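Home | Boards | Learning & Data | Lab Sims | Log in

This site uses cookies to keep you signed in. OK / Manage

Thread: how many demos before the plate pick stops being rubbish?
Reading time: 4 min

pipette_dreams
Right so. Sim only, no real arm yet, that's meant to turn up in September. Task is pick a plate off the deck, put it down in a different slot. I've got 400 demos done by hand with the keyboard and the policy still drives the wrist into the rim of the enclosure one go in three. Do I just do more? Boss wants the Stultero set finished and I am sick of looking at it.

oldmatebolts
How are you driving it. Keyboard demos are horrible, all stop start. The policy learns your pauses

pipette_dreams
Keyboard yes. Got a spacemouse in a drawer somewhere but the driver kept dropping out. Episodes are long too, 60 seconds for something I could do in ten with my own hand.

Fleury_bench
There's your problem then. We had 3,496 episodes in the Fleury set and threw away everything with dead time over two seconds at the start. Left us with 1,382. Trained better on the small lot than on the full one, by a mile. Trim first, then think about recording more.

oldmatebolts
^ this. although I wouldn't bin them, just cut the idle bits out

Fleury_bench
Tried cutting. You get jumps where the arm is in one place and then suddenly isn't. Bin them.

oldmatebolts
You only get jumps if you cut in the middle of a movement. If it's stood still it's stood still, nothing jumps. Been doing this for two years on the Skeklow rig with no trouble

Fleury_bench
It's never quite still tho. Controller drifts.

skeklow_sam
can you both do this in the other thread

Anyway OP what does your start pose look like, do you randomise it? And is it the same layout every time? If the block and the modules never shift then the policy is probably not looking at anything, just replaying a path. Ours did that for weeks and the numbers looked lovely until someone moved the tip rack one slot over.

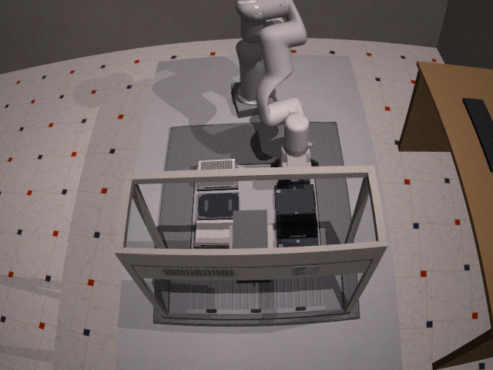
pipette_dreams
Start pose is always the same, wrist straight down over the back of the deck. Layout I change between batches but not inside a batch, so 50 in a row with everything in one place, then shuffle. Floor and lighting never change, havent touched them. Should I?

skeklow_sam
Lighting yes. The shadow off the arm is massive in most of these sims and it moves exactly with the arm, so the network gets the joint positions for free. Then on the real thing the lamp is somewhere else and it falls over. Move the light every episode, costs you nothing.

And shuffle every episode, not every batch. Fifty in a row of the same thing is one demo with fifty wobbles in it.

Grekville_k
Disagree a bit on shuffling every time. For a person doing it by keyboard it's exhausting, you get slow and the demos get worse. We do five per layout at Grekville then move on. Quality of the driving matters more than people let on

skeklow_sam
Five is fine. Fifty isn't.

oldmatebolts
also the rim thing. Are you going in over the top and straight down or sweeping in from the side? If half your demos do one and half do the other it'll average them and go through the post

pipette_dreams
...both. First 200 or so I swept in low from the back as it was quicker. Then I got told off and started lifting first. Never deleted the old ones.

oldmatebolts
well then

Fleury_bench
As I said. Bin them.

pipette_dreams
Alright alright. Plan is: drop the low approach ones, trim (or bin, will try both and see) the dead starts, five per layout, light moves every episode, start pose jiggled by a few cm. Going to have another go with the spacemouse too – anyone got it working without it dropping out?

Grekville_k
Plug it straight into the machine and not through the hub. Juniper Delacroix did a write up of the settings on the old board, search for deadzone, it's the second post down. Set it higher than you think or you get creep

pipette_dreams
Found it ta. Will report back

--
pipette_dreams, edited 3/5/21
Update. Dropping the low ones got rid of nearly all the rim hits, even before the new demos went in. Trimming v binning made no differnce I could see so I'm keeping the trimmed ones. Moving the light made it worse to begin with, then fine after a longer train. Still fumbles the plate if it's right up against the next thing along.

Fleury_bench
No difference on a set that small, maybe. Try it again when you've got a few thousand

oldmatebolts
Ha. For the plate thing, record some where you miss and go back for it. Don't delete the fumbles as long as you end up with the plate

skeklow_sam
seconding that, but keep them tagged so you can take them out again

Newer thread | Older thread | Back to Lab Sims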